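3.2 Surface finish and cleaning frequency

Cleaning schedules in shared offices are usually set by floor area, with little regard to how often a given surface is touched. At the Kolia site, the contract called for one evening clean on weekdays, whatever the use of the room. We grouped contact surfaces into 6 classes by finish and position. Doors were treated as two classes, as people tend to push the panel or the glass beside it as well as the handle.

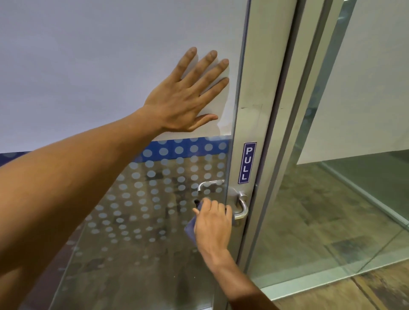

Shirima objected to this division during review, arguing that panel contact depends on door weight and closer tension, and that a light door would show a different pattern. The point is fair. Closer tension was not measured at Kolia, and the door results should be read with that limit in mind.

Swabs were taken at 24 points over 30 working days in December and the following months. Each point was sampled before the evening clean and again the next morning. Horizontal surfaces in small meeting rooms gave the widest spread of readings. Matte finishes were harder to judge by eye than gloss ones, and cleaners' own ratings of them agreed poorly with the swab values. Recessed fittings were recorded apart from the open tabletop, as a flat cloth does not reach into a seam.

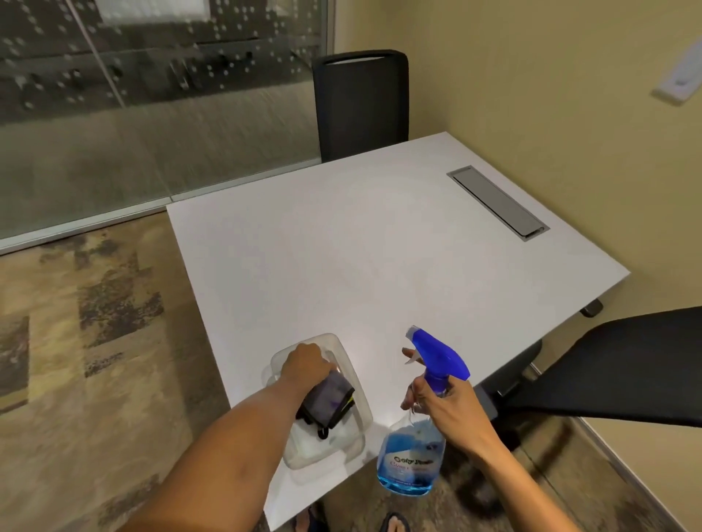 Figure 4. White meeting table with recessed grommet; folded grey cloth in clear tray.

Readings above 3,000 units were rechecked with a second swab from the adjoining area. Where the two differed in class, the lower value was kept and the point was flagged in the Plirnora data file.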